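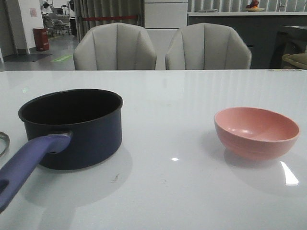
Small saucepan and pink bowl on a white table

Photo app does not show the face grouping, is it my region?

Garba Obi
I use Jornia on my phone for my photos, nearly 1000 of them, most from the kitchen and from family visits. My cousin in Lesport has the same version and she can search by a person's face. In my menu this choice does not exist. I installed the app again 2 times and the result is the same. Is it blocked by the law where I live (Ayala), or do I have a wrong setting? I do not want to send my face to a server if it can be avoided.

Ottar Sjöberg
It depends on the region of the account and not on where the phone is at the moment. Open Settings, then Account, then Region. If Ayala is written there, the face menu stays hidden. It was removed for us in November, together with the selfie matching.

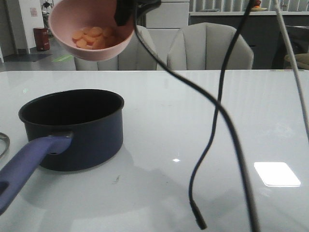 You can still group people by hand. Press long on a photo, choose Add label and write the name. I did this for 800 photos and it took two evenings. The labels stay on the phone if backup is off.

Mever
same here, no face menu. I have version 159 and changing the language did nothing. Maybe write to support, they have not answered me yet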